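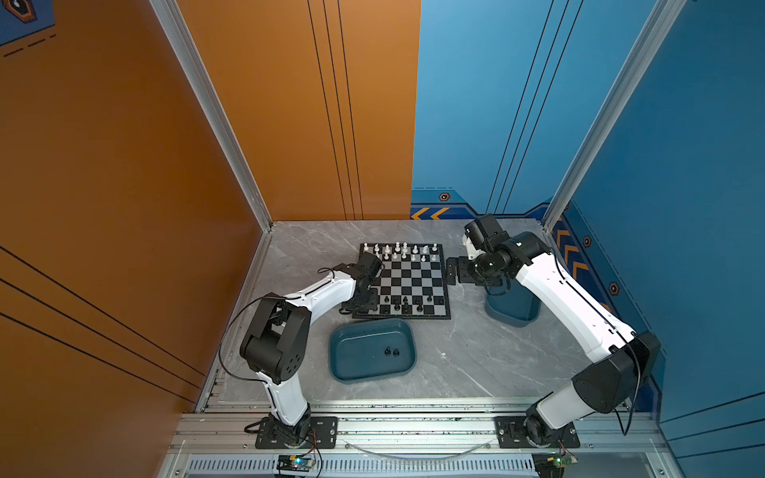

Arkamix Local Listings Pack

I've been putting small businesses into online directories for years, and most of that time went on typing the same address into the same boxes over and over. Arkamix is what I built so I could stop doing that (my wrists are grateful!). You fill in one form, once, and I use it to get your shop, van or kitchen-table business into the directories your customers might look at.

What you get

The standard pack covers 300 UK directories. I check every one of them by hand each February and throw out the dead ones, the ones stuffed with casino links and the ones that want your mobile number so they can ring you at teatime. My full list has 2,869 sites on it, and believe me, you don't want to be on most of them.

You also get a spreadsheet with every link, the login for each site and a note saying whether the listing is live, waiting for approval or turned down. The logins are yours to keep. I've seen too many people locked out of their own listing by whoever set it up, and it's a right pain to sort out afterwards.

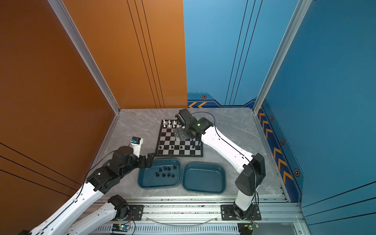 If you want to go bigger there's the Dikis add-on, which takes you up to 1,000 sites. I only suggest it if you've got more than one branch or you deliver all over the country. A window cleaner in one town doesn't need it and I'll tell you so if you try to order it – I'd sooner lose the sale.

What I need from you

Your business name exactly as you use it on your invoices, your address, a phone number you answer, opening hours and 2 descriptions, one short and one long. Please write them yourself if you can, even if you think you're no good at it. Yours will sound like you, and I'll tidy up the spelling. A logo and a few photos help too, as plenty of directories push bare listings down the page.
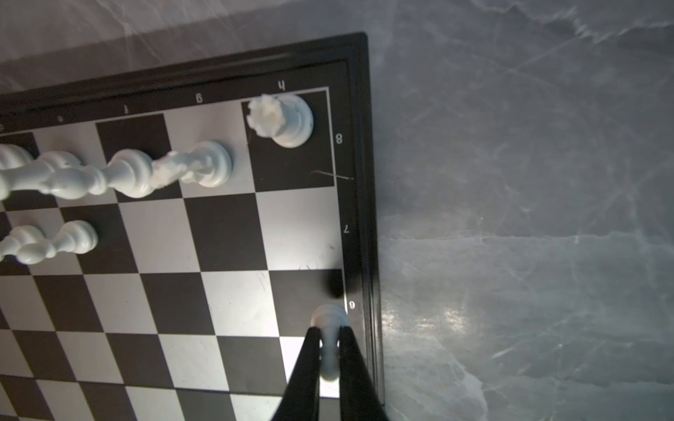
White rook on h8.

How long it takes

I send listings out in small batches, so please don't expect the lot by breakfast. Some directories approve you in minutes and some sit on it for weeks. Iludetti is quick, Feng is painfully slow but worth the wait if you're a trade – I've had good enquiries through that one myself.

Moved house or changed your number? Send me the new details and I'll update everything in your spreadsheet for a small fee. Orders placed before noon get a reply from me the same afternoon.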